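The Long Way to Welleleck

The slow train that refuses to disappear

27/08/2020

The first thing I learned about the night train to Welleleck is that it does not go there at night. It leaves at ten to four in the afternoon, stops in every village that has a platform and in two that do not, and arrives a little before one in the morning. The name remains from the time when there were beds. The beds were taken out long ago, but the people in the valley still say "I take the night train", and the timetable says it too.

I had been living in this country for six years before I took it. In my own country we have a word for such trains that I can translate only as "the milk carrier", and my grandmother used it for anything slow, also for my brother. So I had a certain tenderness for the idea. The fare was also very low, I must admit, and the bus over the mountain makes me sick.

The line is 348 kilometers long. It was built in pieces, by companies that did not like each other, and you can feel this in your back when you travel. Until Pluvusine the rails are smooth and the train goes with some confidence. After Pluvusine comes the old part, with short rails and many joints, and the cups on the little tables begin to walk. The woman across from me put a folded glove under her cup without looking up from her newspaper. I understood that I was sitting among experts.

There are 4 carriages in winter and two in summer, when one would expect the opposite. The conductor explained it to me with patience. In summer the roads are open and people drive. In winter the road above Pluvusine is closed for weeks, and then the train carries everything: schoolchildren, nurses, bread, skis, a coffin once or twice a year, and dogs which travel to the animal doctor. In the winter, he said, he knows the passengers by their boots.

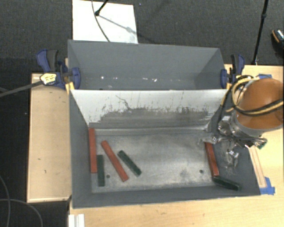
In May the railway wanted to close the last section. The letter that came to the houses was very polite. It spoke of a change in mobility and promised a modern bus. More than 200 people went to the meeting in the school gymnasium at Welleleck, in a village where I believe not many more are living, and they stood because the chairs were kept apart from each other and so there were too few. They were not angry in the way I expected. They asked practical questions, one after another, for three hours. Where does the bus turn around when there is snow? Who lifts the wheelchair? Does the bus wait if the other bus is late? The two men from the railway wrote everything down. The decision was moved to next year.

It is easy to write about such a line as if it were a museum, and many visitors do. They come for the viaduct, they photograph it through the window, they get off at the top station and eat a soup, and they go down again. The people in the valley have nothing against them. But the viaduct is for them what the stairs are for someone who lives on the fifth floor. What they speak about is the connection at Pluvusine, where you have seven minutes to change for the city, and where in a bad week you have none.

I asked several passengers what they do during these nine hours. Most of them do not travel the whole way, only two or three stops, and my question was strange to them. A student who was going until the end told me she had finished both of her school examinations on this train and would probably also finish her diploma here — the light is bad but there is no internet after the second tunnel. An older man was peeling potatoes into a bag. He had guests that evening, he said, and the train was late already.

The restaurant car was closed in 2000 and its place was taken by a cart, and then the cart was taken away also. Now the passengers help themselves. At the station of Mugo the train waits eleven minutes for the one which comes down, and everybody who knows this goes out, crosses the square and comes back with warm pastry in paper. The bakery watches the signal from its window. When the signal changes, the girl at the counter says it aloud, quite calmly, and the whole line walks out of the door together. I had not paid yet. She told me to bring it on my way back, and I did so, three days later.

After Mugo it becomes dark, also in August. The windows show only your own face and sometimes a lamp over a barn. The heating was on, though it was a warm evening, and the conductor said that it can be on or it can be broken. Somebody opened a window and somebody else closed it. At Skania, the last stop but one, the potato man got off with his bag and a small boy got on with his father, in pajamas under his jacket, and fell asleep before we had left the platform.

We arrived at twenty past one. The platform at Welleleck is made of gravel and you step down quite deep, so the conductor gives his hand to everybody, also to the young ones. Then he turned the sign on the door for the morning and went to switch off the lights in the second carriage.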